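Bustard Shape Insertion Set
Skiltel — Research equipment — Manipulation

Product overview

Bustard is a table-top set for studying how a small robot arm learns to put a block into a matching hole. It contains the servo arm with its gripper, the shape board, the blocks, the driver electronics and the software with the Arnar training method already installed. The set is made for university groups and for school laboratories with an older age of pupil, where there is interest in the learning method and no budget for an industrial arm.

The arm is delivered assembled. The wiring is left open so that a joint, a servo or a cable can be changed at the bench without dismantling the rest. Customers who want covered cables can order the sleeve pack separately, but we ask them to run the first calibration before the sleeves are fitted.

The method

Arnar is the name of the procedure, not of the robot. It was written at the Tanui laboratory by Faizal Santoso and it is published together with its code. The idea is simple to tell. A person first guides the arm through the task and the movements are stored with the camera views. A policy is trained on these. Then the arm repeats the task alone, and at every failure the person takes over only for the last part of the movement, from the moment where the block is near the board. These short corrections are added to the training data with a higher weight.

The reason for this division is found in the errors. With a policy trained only on full demonstrations, most failures in our tests came in the final approach, when the block was already over the correct hole but turned by a small angle. Full demonstrations contain much travel across the table and little of this final part. The corrections change the balance without asking the operator to repeat the long way again and again.
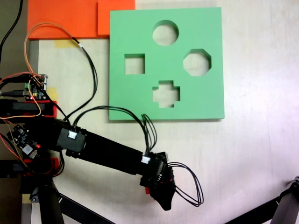

Arm and shape board from above, gripper empty.

The overhead view is used for choosing the hole. A round hole accepts its block at any rotation, a square one at a quarter turn, and the octagon is more tolerant than the square. The cross is the most difficult, and we advise to leave it out of the first training and bring it in when the square is reliable. The board may be placed anywhere within reach, and for a useful data set it should be moved between recordings. If it stays always in the same position the policy will learn the position and will ignore the picture of the board. We have made this mistake ourselves and it cost us a week.

What was measured

The reference result was obtained with 2,000 recorded attempts, including the corrections. In this data the operator changed the position of the board after each short series and changed the lighting once in the morning and once in the late afternoon. The trained policy was then tested on board positions which it had not met in training.

The results were good for the circle and the octagon, acceptable for the square and uneven for the cross. We do not give one single score for the whole board, as it would hide this difference. The table with results per shape is included in the manual, with the failures sorted by kind: wrong hole, wrong angle, block lost on the way, arm stopped by the operator.

One more finding may interest groups who plan their own study. Slower demonstrations did not give a better policy. Operators who moved the arm at a natural speed and slowed down only close to the board produced data that was easier to learn from than those who moved very carefully from the start. In the slow recordings the arm often stands almost still, and the policy learned to stand still too.

Views and placement

The software accepts two camera views at the same time. The second view is taken from the side, at the height of the table or a little over it, and it serves for the final approach, where the overhead camera sees mostly the gripper. A plain background is not necessary. The side view can include shelves, bins, a sink and whatever else the room has, and we recommend training in the room as it is. When the arm was moved to a different room with no new data, the success fell clearly, and a short set of new recordings was enough to bring it back.

Quick movements give blur on the block at normal exposure. These images should be kept in the training set. The policy will meet the same blur when it runs alone, and cleaning them away made our results worse.

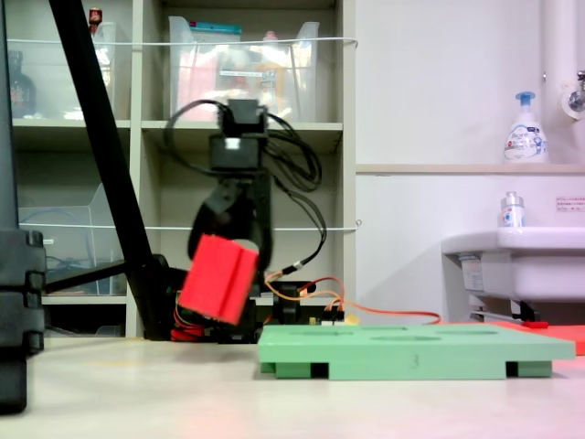 Lautaro Ulloa asks whether the side camera is really needed, as his group has only the overhead one and the circle works very well for them. He writes that they lose the square in the last moment and suspects the camera less than the servo in the wrist.

Our answer to him was that both can be true. With the overhead view alone the circle is not a problem, as its angle does not matter. For the square we suggest to run the wrist test from the service menu first. It turns the gripper to the same angle from both directions and reports the difference. If the difference is larger than 2 degrees, the servo should be adjusted or exchanged before any more data is recorded. If it is smaller, then the side view is the next thing to try. He has since sent us his wrist values and they were high — we wait for his new recordings.

Known limits

The gripper has no force sensing. When a block sits on the rim of a hole, the arm does not feel it and continues to push until the current limit is reached. The default limit is low and should stay low during training.

Long runs warm the servos, and the calibration drifts a little. In long sessions repeat the short calibration at every pause.

The method was tested only with rigid blocks. We have no results for soft or transparent objects.

Ordering and support

The set is available in one version. Cameras and stands are not included. Delivery time is 3 weeks, and longer in October, when many courses begin. Spare servos, boards and blocks can be ordered one by one. The manual, the training code and the reference data are free to download for every registered owner.

Questions on the method are answered by the Tanui laboratory, questions on hardware by the Skiltel service desk. Please write the serial number of the arm in the message.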